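Hand-held gripper: fingers don't close parallel, and tracking drops out over the table

Posted in: Home Robotics > Grippers and End Effectors
667 views

benchrow_19

I'm building a hand-held gripper at home so I can record pick and place moves by hand and play them back later on a small arm. It's a two-finger design with a trigger, a small camera looking out between the fingers, and a linkage at the base of each finger. I started from the Grakudia plans and changed the finger length because I want to pick up things like bottle caps and short bolts.

Two problems.

First, the fingers don't meet flat. When I close them on nothing, the tips touch and there is a gap near the base that I can slide a business card into. When I close them on a block it gets a bit better but the block still turns in my grip. The pivots run in threaded brass inserts I pressed in with a soldering iron. I printed the fingers twice and the gap was the same both times, so I don't think it's a bad print.
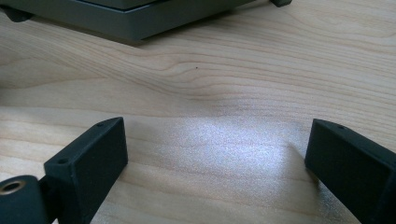 Second, the position tracking is fine when I point the gripper at my shelves but gets bad as soon as I work low over the table. The software (Senarex, free version) shows the number of tracked points falling to almost nothing, then the position jumps, sometimes by a hand's width. It's worst in the evening with the overhead light on. In the afternoon with daylight from the side it will usually hold for a whole recording.

I've tried turning the exposure down and it helped a little, but then the fingers are so dark that I can't tell where they end. I have the camera locked at a fixed focus already.

Is this one problem or two? I would like to avoid buying a different camera if I can. I've spent more on this than I planned and the arm isn't paid off yet.

mill_and_solder

Two problems, I think. I'd fix the fingers first because it's the easier one.

If you got the same gap from two prints, look at the inserts before you look at the fingers. Pressing inserts in by hand with an iron nearly always leaves them a little tilted, and on a long finger a small tilt at the pivot turns into a big gap at the other end. You said you made the fingers longer than the plans, so you have made that worse. Put a long screw into each insert and look at it from the side against a square. If the screw leans, that's your gap.

To fix it, heat the insert again with the screw in it, straighten it against the square, and hold it until the plastic is hard. Don't let go early. I use a drill press with the power off and a soldering tip in the chuck, which keeps it straight on the way in. If the hole is already wallowed out you'll have to reprint the base piece, but you shouldn't need to reprint the fingers.

Also check that you aren't using the insert as the bearing surface. A thread is a poor bearing and it will wear loose. Use a shoulder screw, or a plain bushing with the screw passing through it. I had a gripper that was good for maybe a week and then got sloppy, and that was the reason.

After that, put thin rubber or silicone tape on the inner faces. Your block is turning partly because bare printed plastic is slippery. The tape also takes up the last bit of error.

drevex_user

get a better camera. I use the Drevex one and never had a problem with tracking

southwall_shop

I can help with the tracking part. Our shared shop has two of these grippers and we had the same trouble on a table with a clear finish.

The tracker needs small fixed details to follow. A smooth table with one color gives it very little, and long grain lines aren't much help either, as a line looks the same as you slide along it. Then the overhead light puts a bright patch on the finish, and that patch moves when you move. So the software either loses its points or follows the reflection, and you get the jump. Your afternoon recordings hold because the light comes from the side and the reflection lands somewhere the camera doesn't see.

What worked for us, cheapest first:

Put something flat and patterned on the table. We use a cotton cloth with an uneven print, taped down at the corners. Don't use a check or a regular grid, the tracker mixes up one square with the next. Sheets of newspaper work too for a test.

Move the light. Turn off the overhead and bounce a lamp off the wall or the ceiling. We clamp ours to a shelf and aim it away from the table.

Mask the fingers. In Senarex there is a mask setting where you paint over the parts of the picture that move with the camera. If you don't do this it may pick points on your own fingers and decide you are standing still. Mask them fully open and fully closed, and leave a small margin. Once they're masked you can turn the exposure back down, and it doesn't matter if they come out dark.

Put in a couple of printed tags if you still see jumps. Ours are on a strip of Bagheri foam board along the back edge of the table.

Before the cloth we were down to 19 tracked points at the worst spot. With the cloth and the lamp moved it stays around 700 on the same table, same camera.

benchrow_19

Thanks. I checked with a long screw and the left insert leans enough to see without the square - the right one is close to straight. I'll redo the left one tonight.

Newspaper on the table made a clear difference, no jumps in four recordings with the overhead light still on. I haven't found the mask setting yet. Is it under the camera menu or the project menu?

southwall_shop

Project menu, then Calibration. It only shows up after you've loaded at least one recording.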